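I put off buying the Nirosholm cups for a long time, mostly because the product page annoyed me. It promised they would "change how you serve". They are plastic cups. I bought four of them in October, plus the black tray that is sold to go with them, and I've used both nearly every day at work, so here is what I think now that the novelty has gone.

The colour first. Mine are the mint green with a thin white rim, and I'll admit they look nicer than I expected. It is a soft, slightly dull green that doesn't shout. The shape is tall and tapers a little, so it sits well in the hand, though I suspect anyone with small hands will want two.

What I don't like is the seam. It runs round the cup partway down, and you can hardly see it from across a room, but you can feel it with a thumb every single time. Udau make a similar cup without one, and I can't see why these should need it. Tea also leaves a faint line there if you are lazy about washing up, and I am.
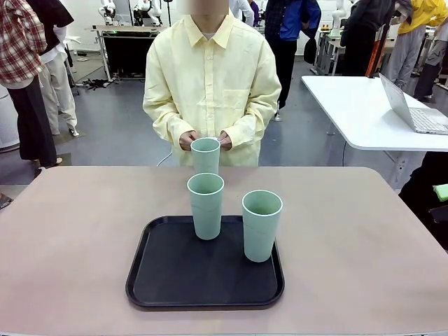

The tray I have fewer complaints about. The raised lip is high enough that a cup sliding to the edge stops there, and the corners are rounded, so it wipes clean without crumbs getting stuck. It shows every fingerprint, though, and under ceiling lights it has a grey sheen that makes it look greasy when it isn't. I'd have preferred something duller.

Nirosholm say the tray has been tested over 3,000 washes. I have no way of checking that and neither do you. Mine has a few fine scratches from being stacked under other things, and one of the cups has gone a bit cloudy inside. The other three look as they did when I opened the box.

Weight is the other thing. An empty cup is very light, and if you carry the tray one-handed and turn quickly, the cups shift. Half full they stay put. The Bianchini tray we had before had a rubbery surface that held on to everything, but it smelled odd and started to peel, so I'm not going back.

Would I buy them again? The tray, yes. The cups, only in a sale. Lillard had the set at 10 per cent off last time I looked, and that seems closer to what it's worth. If the seam doesn't bother you, add a point to my score.

**Tray: 4 out of 5. Cups: 3 out of 5.**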